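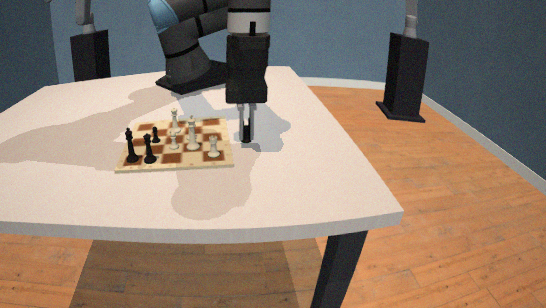 Chess cell, simulation: working rules, revision 4

Notebook entry, August. Started 9:40, closed 17:15.

Purpose: get the rules for the chess cell into one place before the Condadley people start submitting runs against it. Revision 3 was written for a single user and it shows. Several of its items say "as usual" with no statement of what usual is. Those have been replaced or struck.

Scope. Applies to the simulated cell only: arm, two-finger gripper, board, pieces, work surface. The hardware cell in Chiba has its own safety file and nothing below overrides it. Where a rule here is stricter than physics requires, it is because the same program is expected to run on hardware later with no edits.

1. Start state

1.1 Every episode begins with the gripper empty and clear of the board. "Clear" means the vertical projection of the gripper housing and fingers does not overlap any square. Revision 3 tested only the tool center point. With the wrist tilted, the center point can be off the board while the housing still covers two squares.

1.2 The park pose is a joint-space pose, stored with the cell file. Do not compute it from inverse kinematics at load time. The solver picked the other elbow branch on 43 loads during the last batch and the first move then swept low across the pieces.

1.3 Pieces are spawned 1 mm above the square and allowed to settle. No commands to the arm until all pieces are below the velocity threshold for half a second of simulated time.

1.4 Partial positions are fine and preferred for grasp work. The position does not have to be legal chess. It does have to be written to the log as a full list of piece and square, including those pieces that the episode never touches.

2. Frames

2.1 One world frame, at the robot base plate. The board frame is a child of it. Piece poses are logged in the board frame and in the world frame, both.

2.2 The board may be rotated relative to the work surface. Programs must read the board yaw from the cell file. Two old scripts still assume the board edges are parallel to the world axes. They pass on the default layout and fail on all others. They have been moved to the archive folder and should not be copied from.

2.3 Units are meters and radians in files, millimeters and degrees in notes like this one. Write the unit each time.

3. Motion near the board

3.1 Transit height: lowest point of the gripper, or of the carried piece, at least 30 mm over the tallest standing piece. The king sets the value. Do not set it from the piece being moved.

3.2 Approach and retreat are vertical, straight line, in the board frame. Lateral motion below transit height is a fault and ends the episode.

3.3 Finger opening on approach is limited by the neighboring squares. With a queen beside a king the clearance is small at the bases and larger at the necks, so grasp at the neck and rotate the jaw axis to run along the open side. If no side is open, the program declines the move and logs "no approach". Declining is a valid result and is not scored as a failure.

3.4 Speed below transit height is capped at 50 mm/s. The simulator will accept much more. The hardware controller will not. 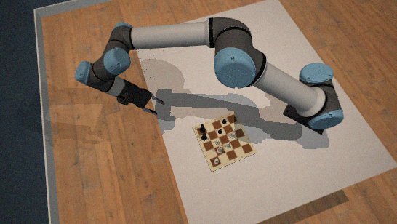 3.5 The cap in 3.4 applies to the lowest point of the gripper and not to the flange. With a long tool and a turning wrist the two differ enough to matter. Checked this again after lunch on the diagonal layout: flange at 48 mm/s, fingertip at 71 mm/s. Revision 3 would have passed it.

3.6 Links count. The collision check must include the forearm and wrist housings against the pieces. It was switched off for speed at some point in spring and left off. It is now on by default and the switch has been removed from the public config.

4. Contact and release

4.1 Grip force limit stays at the hardware value. Raising friction to make a grasp hold is not permitted. Friction coefficients live in the cell file, are read-only, and their checksum is written to the log header.

4.2 Release: fingers open, wait 0.2 s, retreat. A piece counts as placed if its base center is within a quarter of a square side from the square center and its tilt is below 3 degrees, measured one second after retreat.

4.3 A knocked piece ends the episode even if the target piece was placed correctly. No automatic reset within an episode.

5. Rendering

5.1 Shadows on. The vision module from Biltness was tuned on shadowless images, and on the current renders it reads dark squares under the arm's shadow as occupied. That is a defect in the module and will be reported as such. Turning off the light source to get a pass is a breach of these rules.

5.2 At least two views per episode, one low and oblique, one from higher up. Low views hide squares behind the tall pieces. Occupancy must not be scored from a low view alone.

5.3 Rendered images are never used as ground truth. The pose log is.

5.4 Stray geometry on or near the work surface: identify it in the asset list or remove it before the batch. Do not mask it out in the image.

6. Batches and records

6.1 Standard batch is 2,000 episodes with fixed seeds. Release batch is 3,000, seeds drawn new. Report both if both were run.

6.2 All episodes are reported, including aborted ones. In the Zilirano set 896 episodes had been dropped as "bad start" with no log kept. We cannot say now how many were rule 1.1 violations and how many were spawn faults. Treat the success rate from that set as unusable.

6.3 Log header, required: cell file hash, friction checksum, solver version, time step, seed, board yaw, revision number of this document.

6.4 Changing the time step starts a new series. Do not plot across it.

Open items

— 1.1 needs a reference implementation. Current one is slow when the wrist is far out from the base and should be rewritten with convex hulls.
— 3.3 neck grasp on pawns: the neck is short and the fingers touch the head first. Possibly a separate rule for pawns. Not tested today.
— Condadley asked whether a declined move may be retried from another jaw angle. Provisional answer: yes, once, logged as a second attempt.
— Standard batch on revision 4 queued at 16:50 with the default layout. The rotated layout goes in after it.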